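# Hold Position

By the fourth hour Kinga Orbán had stopped thinking of it as a jacket and started thinking of it as a coworker. 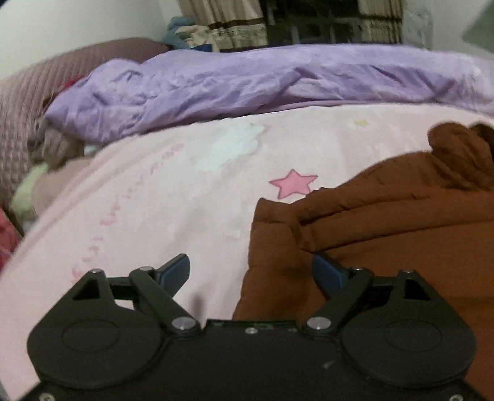 Réka Nyitrai wanted to know, over the phone and before hello, whether the grippers let go when you hit stop, yes or no, and would Kinga please not say "it depends."

"It depends," said Kinga.

"On what?"

"On which stop."

There was a silence in which Kinga could hear Réka opening a new document. Réka opened a document the way other people rolled up their sleeves, which was an unfortunate comparison, given that the whole matter concerned a sleeve.

It belonged to Kinga's father. Ernő Orbán had been loaned a Gerkley for his apartment in Wurnberg, under a Mondix program that gave employees' parents free housekeeping in exchange for a signature on a very long form. The Gerkley picked up clothes, folded them and put them on a shelf. It had learned to do this from people like Kinga, who spent their days working a pair of hand-held grippers over other people's bedding so that the machine could study how it was done. Kinga was considered very good. Her demonstrations were smooth and patient, and she had never once thrown a cardigan.

The previous evening, Ernő had sat down on his bed to take off his coat, gotten one arm out, and paused to watch the end of a soccer match. The Gerkley had seen a coat on a bed. It had taken hold of the cuff.

"He hit the red button?" Réka asked.

"He hit the red button."

"And?"

"And it stopped."

It had stopped beautifully. It had stopped with both fingers shut on the cuff, four inches from his wrist, and displayed the message FAULT 204: HOLDING POSITION FOR YOUR SAFETY. Ernő, who was a reasonable man, had tried slipping his arm out, but the lining had bunched up in the sleeve and the sleeve wasn't going anywhere. He had then called the help line with his free hand. The help line asked him to describe the color of the light. He was on hold for the rest of the match and a long program about canals.

In the end he cut the sleeve off with the kitchen scissors he kept in his nightstand for reasons Kinga had decided not to ask about. He was unhurt. He had liked that coat.

"Who decided that stop means keep squeezing?" said Réka.

Kinga knew who. Tibor Bognár had decided it, in September, after a prototype obeyed its stop button by letting go of a full casserole over somebody's rug. There had been a meeting about the casserole. There had been slides. From then on, a stopped gripper was a closed gripper, and this was written up as a safety improvement, and everyone had cake.

"It was a very nice rug," Kinga said.

"Was there a man inside the casserole?"

"No."

Réka typed for a while.

The second half of the problem was worse, and Kinga had found it herself, that morning, by watching her own recordings. The Gerkley wasn't supposed to pull at anything that pulled back. It was supposed to notice the resistance, open its fingers and think again. It had noticed Ernő's arm perfectly well. It had simply waited, pressing down, for a full five seconds, and then gripped harder.

She had wondered where it could have picked up such a habit. Then she watched demonstration 742, and there she was, leaning on a stubborn fold, doing nothing at all for five seconds, and then clamping down on it like a woman closing a suitcase. She watched 741. Same thing. She'd been thinking about lunch in one of them. She could tell from the angle.

So she was back at a bed with the puffy brown jacket, making new ones. Reach, touch, feel it resist, open, back away. Reach, touch, open, back away. Tibor wanted 200 by the end of the week. It was like teaching manners by being rude to no one, over and over, in an empty sleeve.

"I'm going to need somebody in the jacket," she told Réka.

"Absolutely not."

"It has to learn what an arm is."

"It can learn what an arm is from a broom handle. Does the release lever work on the pair you've got?"

Kinga opened the fingers, closed them on a fold, opened them again. "Works fine."

"And on the Gerkley? If the power's cut?"

"There's a release on the Gerkley. It's on the back."

"The back of what?"

"Of the arm."

"So a person whose sleeve is caught would reach around behind the arm that's holding them."

"With their third hand," Kinga said. "Yes. I've put that in my notes."

Yolanda Cuadros, whose bed it was, came in with two coffees and a broom. She'd been listening from the hall – it was her hall, so she felt entitled – and she had already unscrewed the brush. She fed the handle up the sleeve of the jacket as far as the shoulder and gave it a small wave.

"What do we call him?" she asked.

"We don't," said Kinga, but it was too late, he was Degefa by the time the coffee was finished, and he went into the log under that name.

Réka's notice went out before dinner. All loaned units were to be switched off at the wall, and nobody was to undress near one. Tibor replied to the entire company to ask whether "near" could be defined. He also asked whether Mr. Orbán would accept a voucher.

Ernő said he would rather have a sleeve.

Kinga drove over with a new coat that night. The Gerkley was still standing by the bed with its fingers closed on the old cuff, unplugged. Her father had hung his bathrobe on it.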